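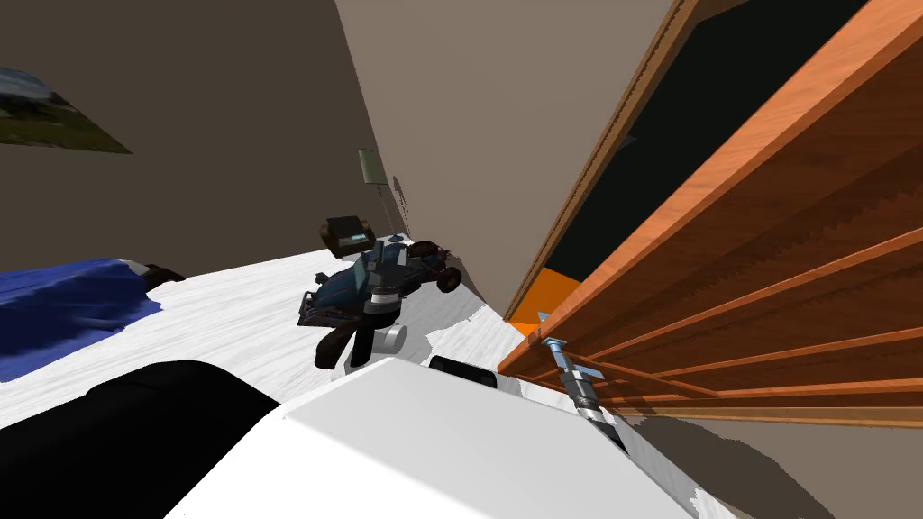 Residential Heating Basics - Unit 6 notes
Venting and sizing for wood stoves and inserts
Instructor: Ladi Ojo
Apr 12, 2019

Bring these to the lab. Old handout from February had the clearance section in the wrong order, toss it.

Where we left off

Draft = warm gas in the flue is lighter than the outside air, so it rises and pulls room air in behind it. Taller flue, more draft. Hotter flue, more draft. Everything in this unit comes back to those two.

What kills draft:
- chimney on an outside wall, masonry stays cold
- flue too big for the appliance (gas slows down, cools, drops creosote)
- too many elbows
- tight house with a range hood or dryer running
- cap screen plugged up

The oversized flue is the one people miss. Old open fireplace had a big clay flue, homeowner slides in an insert with a much smaller collar, no liner. Smoke has all that space to spread out in. Burns lazy, glass goes black, customer blames the stove.

Liners

Stainless, flexible or rigid. Match the collar size on the appliance unless the manual lets you do something else. Run it all the way to the top, do not stop it at the smoke shelf. Insulated wrap if the chimney is exterior or if clearances to the framing aren't known. On a remodel they usually aren't known.

Order of work:
1. Sweep first. Always. Never line over creosote.
2. Camera or light down the flue, note offsets and broken tiles
3. Measure top to bottom, add some for the connection
4. Pull liner from above, second person feeding from below
5. Top plate, sealant, cap
6. Connect at the appliance, screws in every joint
7. Block-off plate at the damper - people skip this and then heat the chimney

We'll do 4 thru 7 on the mock chimney.

Case 1: the Ibrahim house

Two story, insert on the ground floor, interior chimney. Complaint was smoke in the room every time the door opened. Flue height 20 feet, fine. Liner correct size, fine. Cap was clean. Problem was the kitchen hood, big one, no make-up air. Crack a window by the stove, smoke stops. That's your test, costs nothing, do it before you touch any pipe.

Fix was a make-up air kit on the hood. Somebody had quoted them three more feet of chimney. Would of helped a little maybe, wouldn't have solved it.

Case 2: Hamen Road cabin

One room, freestanding stove, single wall pipe to the ceiling box then class A above. 15 feet total from the stove top to the cap. Two elbows. Burned OK in January, bad in spring. Why? Go back to the first paragraph. Outside air is warmer, less difference, less draft, and this one had nothing to spare.

Options we listed in class:
- take out the elbows (move the stove over, straight shot up)
- add height
- smaller hotter fires on mild days, or just don't burn

Owner moved the stove. Check hearth pad and wall clearances again any time the stove moves!! The pad was short on the loading side afterwards.

Sizing

Bigger is not safer. A stove too large for the room gets choked down all night, smolders, makes creosote. Ask about:
- square feet actually being heated, not the whole house
- ceiling height
- insulation, windows
- layout, is there any way for heat to leave the room
- main heat or just evenings

Don't size from the box. The maximum output on the label is a short hot burn with test wood, not what you get overnight.

Wood

Needs to be under 20 percent moisture, measured on a fresh split face, not the end grain. The end is always drier and will fool you. Oak can take two summers. Customer says "it's seasoned," you say great, and get the meter out anyway.

Clearances - corrected order

1. Listed appliance: use the manual and the label on the back. That's it.
2. No label: treat as unlisted, use the code table. Large numbers.
3. Reduced clearance with a wall shield: needs an air gap behind, open top and bottom, noncombustible spacers. Sheet metal screwed flat to drywall does nothing.
4. Mantel and trim have there own distances, look them up separate
5. Pipe clearance is not stove clearance. Single wall and double wall are different.

Drywall over studs counts as combustible. Brick veneer over studs too. This was the most missed question on the last quiz, 33 papers and most of you put brick as safe.

Lab

Two groups. Group A on the Vumard insert, Group B on the Sindix freestanding, swap after break. Gloves and eye protection, long sleeves for the liner pull, cut edges are sharp. Each person fills out their own inspection sheet.

Reading: pages 15 to 29 in the packet. Skip the pellet stove part, thats Unit 7.

Short write up due next class, one page. Pick case 1 or case 2 and say what you would check first, second, third and what each check would rule out. No drawings needed but label them if you do one.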